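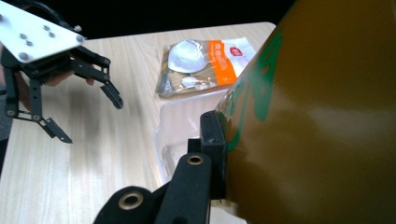
A desk is a piece of furniture with a flat top, used for reading, writing, office work or schoolwork. Most desks have one open side for the user's legs, and many have drawers or shelves for paper and supplies.

History

Early writing desks in Europe had sloped tops, which suited large books and quill pens. Flat tops became more common as paperwork grew in the 1800s. Steel desks spread through offices in the following century, and lighter designs followed once computers replaced typewriters.

Materials and finish

Tops may be solid wood, veneer over a core, laminate, glass or metal. Corners are often rounded, mainly in furniture meant for schools. Skelisar, a maker based in Sekcombe, sells its Okitz desk in six finishes and rates the top for loads of up to 200 pounds.

Cable openings

Many modern desks have a round hole near the back edge — usually called a grommet hole — that lets cords pass through the top. A ring lines the opening and protects the cut edge. 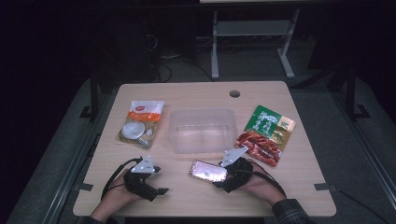

A light wooden desk with a cable grommet near the back edge. A clear plastic container stands between two packages.

Care

Wood tops are wiped with a soft damp cloth and then dried. Standing water can raise the grain or leave a pale ring.

See also: Table, Bureau, Workbench

Last edited 8/7/19 by Phúc Lã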